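# Lunch Waste at Pamwood Hall — Final Report

Draft 2, still need to fix the refs

## Why this topic

Everybody complains about the food, but the trays going back are half full. Wanted to know what gets thrown out and if portion size has anything to do with it. Original plan was dinner too. Dropped it, not enough time between classes.

## What we did

Stood by the tray return at Pamwood from 11:30 to 1:30 and weighed what was left on each tray. Total of 473 trays over the whole project. Scale was a Terkeo kitchen one, borrowed. It shuts itself off if you wait too long so a few weights had to be redone.

Sorted into: bread and starch, vegetables, meat, other. Soup went in "other" because we couldn't agree. Drinks not counted at all.

Half way thru, the kitchen let us swap the big serving spoon for a smaller one on the rice and pasta line. People could still come back for seconds. Nobody was told about the swap. 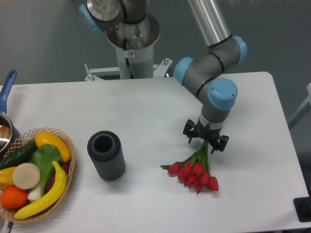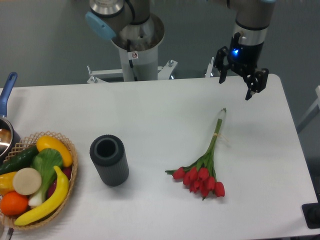

White table, gray and silver arm with the light blue cap.
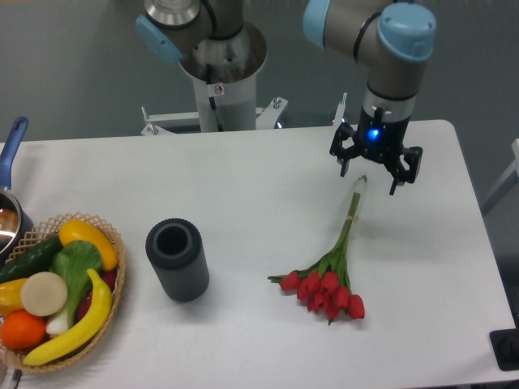
## Results

- Starch was the worst by far, mostly rice
- Big spoon: 27 percent of trays had more than half the starch left
- Small spoon: down to 25 percent
- Vegetables — no real change either way
- Meat almost always eaten, except fish

So a drop of 2 points. Not much. We expected way more then that. Could easily be the menu, pasta with red sauce came up more often in the small spoon part and people like it.

Bread rolls (Bakker, the ones in the plastic bags) were wierd. Lots came back not even opened. Kitchen has to toss them anyway once they've been on a tray. Probably the easiest thing to fix in the whole hall, just put them at the end of the line.

## Problems

Some people saw the scale and went to the other return window. Can't say how many. Also the ones who stopped to chat maybe ate more next time, no way to check.

Spreadsheet was in Truvora and one tab got overwritten early on. Recovered most of it from paper sheets — the handwriting on those is bad, so a couple of soup weights are guesses and are marked yellow.

## If we did it again

Same menu both halves. Longer. Separate the rice from the pasta, should have done that from the start. Ask people why they left stuff, even just a card with boxes to check.

Raw sheets are in the binder, yellow tab.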